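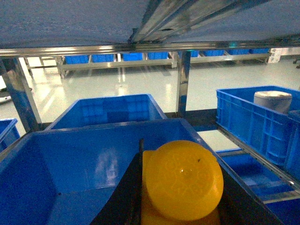 *Metal shelving with chrome supports and blue bins.*

Yareli Lozano has kept the build servers running at Nanayakkara for 12 years, and she'd like it known that she did not ask for containers.

"I asked for a bigger disk," she says. "I got a migration."

The migration took 1176 scripts, most of them older than the interns, and packed them into images for Panadier, the in-house scheduler. Her first image was larger than the server it was meant to replace. "It had three copies of Java in it. I never found out who wanted the third."

Her rules now are short. Pin your base image. Don't run as root – "you'll say it's temporary, and then it's June again." Put a memory limit on everything, especially whatever Tomás Ó Conaill wrote.

Ó Conaill, reached two desks away, calls this unfair. "One job. It restarted 2000 times and the dashboard was green throughout."

"Green," Lozano says, "because he wrote the health check too."

The old build box, Grindham, is still plugged in. She plans to switch it off once she knows what it does.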